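Oct 15, 2022

Open day at Galgate. Arrived early, signed in, got a paper badge with my name spelled wrong. Parked behind the loading dock because the front lot was full of school minibuses.

Skipped the welcome talk and went straight to the simulation room, which is what I came for. Osian Lougher was running the station. The setup is a rendered workspace on one monitor and the training curves on the other. The policy only gets the wrist view, no overhead camera. Surface textures are swapped at random between episodes, so the same panel can come up as stone, cloth, noise or anything else in the library. Lighting is kept flat. I asked whether that was deliberate and he said shadows were turned off to save render time and will go back in for the next round.

They evaluate on 300 held-out texture pairs, five attempts each. The library itself holds 1,207 images, most of them scraped together by Bayu Purba over one summer. He was there too, at the back, fixing a license server.

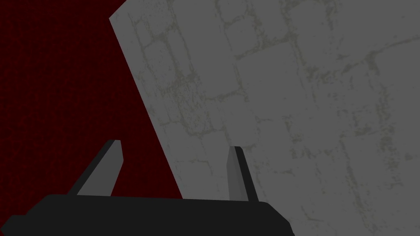 My main question was depth. With one color image and no shadows I would expect the approach distance to be the weak point, and Osian agreed that it is. Most failed attempts stop short. A smaller share push into the surface, and the simulator then reports contact forces that no real arm would survive. They cap these at 100 newtons and end the episode. I would have set the cap lower – the wrist sensor on our Ostermann arm saturates well before that – but he wants the full curve for the logs.

Seren Watkins asked about transfer to hardware. Answer: not yet. The real cell is built but the calibration is off by a few millimeters and Prys Prosser is redoing the mount. We looked at it through the guard fencing. Powered down, covers on.

Lunch was sandwiches. Talked to Seren Phillips from Ciner about gripper pads. She is getting uneven wear on the left finger only and suspects the homing routine. Told her to check the zero offset after a cold start. She will send me the traces.

Afternoon session was the Prastent sales demo, mostly slides. Left halfway through.

To do: ask Osian for the episode length and the control rate, forgot both. Find out if the texture swap also applies to the gripper model or just the surroundings. Reread my notes on the force cap before the call with Bayu. Claim mileage.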